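双腕キット「Modum」、長柄の道具は実用になるか

スレッド番号 552 / カテゴリ:アーム・マニピュレータ / 返信可

---

**kuro_hane**

Modumの双腕キットを検討中です。用途は床まわりの片付けで、柄の長い掃除道具を把持させて、ゴミ箱まで持っていくところまでを一連でやりたい。台座を低くすると机上作業ができなくなるので、腕の取り付け高さは変えずに道具の長さで稼ぐ方針です。

知りたいのは次の三点。

- 標準グリッパで細い丸棒を握ったときの保持力と、棒の軸まわりの回転
- 手首カメラなしでの先端位置の再現性
- ケーブルの取り回し(標準の長さで足りるか)

販売代理店のPreseoに問い合わせたところ「用途によります」という返答でした。使っている人の数字がほしいです。

---

**t_omori**

机上のピック&プレース専用で使っています。長柄は未経験ですが、グリッパについて。

標準の指は平面同士で挟む構造なので、丸棒は線接触になります。軸方向の滑りより先に、棒が指の間で回ります。把持力の設定を上げても改善は小さい。電流制限に当たって保護停止するほうが早いです。

V溝の指先を自作するか、柄のほうに角形のスリーブを被せるかの二択だと思います。

---

**Radymyr Horobets**

日本語は母語ではないので、読みにくいところがあったら指摘してください。

長柄の道具で使っています。t_omoriさんの指摘のとおり、回転は出ます。私のところは柄が直径10 mmの金属棒で、標準の指のまま、柄に熱収縮チューブを二重に被せました。空中で保持するだけなら回転は問題になりません。先端が床に触れて横方向の力が入ると回ります。先端が床に触れている時間を短くするように動作を組み直して、使える程度になりました。

先端位置の再現性は、床面の同じ目標点に十分な回数下ろして測りました。関節の再現性はカタログどおりでも、棒の長さで拡大されるので、グリッパ内の傾きが支配的です。握り直しを挟むと別物の数字になります。握り直しなしと握り直しありは分けて評価してください。

---

**kuro_hane**

ありがとうございます。握り直しの件は見落としていました。道具立てに道具を戻して、次の動作で取り直すつもりだったので、そのまま当たります。

スリーブ案は検討します。角形にすると把持の姿勢が四通りに限定されるので、取りに行く側の制約が増えるのが気になります。

---

**sabi_neji**

そもそもの話をすると、床の片付けに双腕キットを使う理由が分かりません。Bouazzaの単腕+移動台車のほうが安いし、床に届きます。Modumは机上向けの腕で、床用途は後付けです。代理店の返答が曖昧なのは、推奨していないからでしょう。

---

**t_omori**

>> sabi_neji
単腕だと、片手でゴミ箱を押さえて片手で入れる動作ができません。軽いゴミ箱は道具が縁に当たった時点で動きます。比較するなら台車の価格も、制御側の統合工数も入れないと公平ではないと思います。

---

**sabi_neji**

押さえなくて済むように、ゴミ箱を固定すればいい。環境側で解決できることを腕の本数で解決するのは設計として筋が悪い。

---

**Radymyr Horobets**

固定できる環境なら固定が正解です。私のところは固定しないことが条件に入っているので、双腕にしています。条件が違えば結論も違います。

ただし、sabi_nejiさんの「床用途は後付け」という評価には半分同意します。肘を下げて手先を下に向ける姿勢は可動域の端に近く、関節の余裕が少ない。手首の特異姿勢も近いです。動作計画にはZovowを使っていますが、初期設定の関節リミット余裕のままだと解が出ない目標点が多く、余裕を狭める必要がありました。ここは購入前にURDFで確認できます。

---

**kuro_hane**

URDFでの確認はやりました。床面に格子状に置いた1773点の目標姿勢のうち、手先を鉛直下向きに固定した条件で解が出なかったのが202点。大半が台座の真正面、近い側に集中しています。道具の長さは暫定値です。

鉛直の拘束を緩めて傾きを許すと、未解決の点は減ります。代わりに先端の当たり方が場所ごとに変わります。

---

**Radymyr Horobets**

その分布は私の結果とも傾向が合います。近い側は諦めて、台座を後退させるか、ゴミ箱を奥に置くほうがよいです。私のところでは黒いメッシュのゴミ箱を左右の腕の間、少し奥に置いています。左で長柄、右で細い棒です。

補足すると、メッシュのゴミ箱は深度センサと相性がよくありません。網目で点群が抜けるので、縁の高さの推定が不安定になります。光沢のある床タイルも照明の反射で同じ位置に白飛びが出ます。画像側で縁を検出するか、内側に紙を一周入れると安定します。
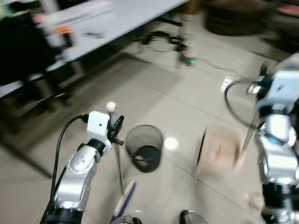
ケーブルの話に戻ります。標準の長さで足りますが、余りが出ます。手首側から出る線は、手首の回転分のたるみを残した状態で前腕に沿わせてください。たるみを取りすぎると、手首を回したときにコネクタに力がかかります。たるみが大きすぎると、今度は輪になって腕の外に張り出し、道具の柄に引っかかります。私は一度それで動作を止めました。固定は結束バンドより面ファスナーのほうが調整しやすいです。

---

**t_omori**

うちでは前腕の中ほど一か所だけ固定して、手首側はフリーにしています。机上ではそれで引っかかったことはないです。長柄だと柄の振れる範囲が増えるので、同じやり方は通用しないかもしれません。

それと、動作速度は落としたほうがいいです。長い柄の先に重さがあると、停止時に振れます。標準の加減速プロファイルは道具なしの前提で決まっているはずです。

---

**Radymyr Horobets**

速度より加速度の制限が効きます。最高速度は標準のまま、加速度だけ下げて、先端の振れは許容範囲に入りました。サイクルタイムの悪化も小さいです。

ペイロード設定に道具の質量と重心を入れるのも忘れないでください。入れないと重力補償がずれて、手先が下がります。これはマニュアルに書いてありますが、重心の座標系が手首フランジ基準かグリッパ先端基準かが明記されていません。フランジ基準で正しく動いています。

---

**sabi_neji**

重心の基準が書いていないのは普通に欠陥では。改訂要望は出しましたか。

---

**Radymyr Horobets**

3月にPreseo経由で出しました。受領の返信はありますが、マニュアルはまだ変わっていません。

---

**kuro_hane**

参考になりました。現時点の整理です。

| 項目 | 判断 |
|---|---|
| 標準の指で丸棒 | 空中保持は可、床接触時に回転する |
| 先端位置 | グリッパ内の傾きが支配的、握り直しの有無で分けて評価 |
| 到達範囲 | 台座の近い側は使わない前提で配置 |
| ケーブル | 長さは足りる、たるみ量の調整が必要 |
| 加減速 | 加速度を下げる |

Bouazzaの単腕も見積もりは取ります。統合工数込みで並べてみて、差が小さければModumにします。指先はV溝を先に試す予定です。

---

**t_omori**

V溝の角度は、柄の径が変わる可能性があるなら浅めで。深いと太い柄が底まで入らず、縁だけで当たります。データが必要なら机上用に作ったものを渡せます。PLAだと指の付け根から割れたので、材質は変えてください。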